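Marked cubes and a slotted table: Ariel Calimlim on the Hedton bench

The cubes came first. Ariel Calimlim had a set of them before there was any table to put them on, and the bench at Hedton was laid out to suit them.

"People ask about the bench as though it were the main item," Calimlim says. "I had a box of blocks and an ordinary desk. The desk had a slight bow in it. You put a cube down and it rocked."

The replacement is a work surface of grey aluminium extrusion, with long parallel grooves. Calimlim chose it over a flat plate after a trial in November, when fixtures had to be moved several times in one afternoon.

"With a plate you drill a hole, and then it is in the wrong place. With slots you loosen a bolt, slide the thing along and tighten it again. I have drilled very little since."

The grooves have a cost. Small screws fall into them, and a cube pushed across the slots behaves differently from one pushed along them. Calimlim keeps a record of the direction of travel for each run and does not mix the two.

The cubes carry a blocky white marker pattern, and some also have a numeral. The number is for the person at the bench, who can find the right block without consulting a screen.

"The pattern is no use to me. I can't read it. I can read a five." 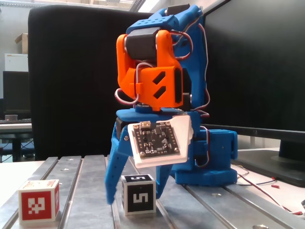
Colour and upkeep

Calimlim uses black and red cubes on the same table. Contrast matters more than colour, in her account: the pattern has to stand out from the face around it, and a scuffed border causes more trouble than a scuffed middle. Faces are wiped with a dry cloth. Solvent was tried once, on a cube from the first batch, and it lifted the white.

The first batch came from Trunix and numbered 20. Later ones were made to a drawing by Vaněk, who tightened the edges and asked for a matt finish. Calimlim has retired 4 so far, all for worn corners.

"A rounded corner sits fine. It is when you line it up against something that you notice."

Wiring on the table remains unsettled. She would like every lead tied down along a groove, but admits that loose ones are quicker to change — and they tend to stay that way.

Contact the editor | © 2019 Hedton Bench Notes | Back to top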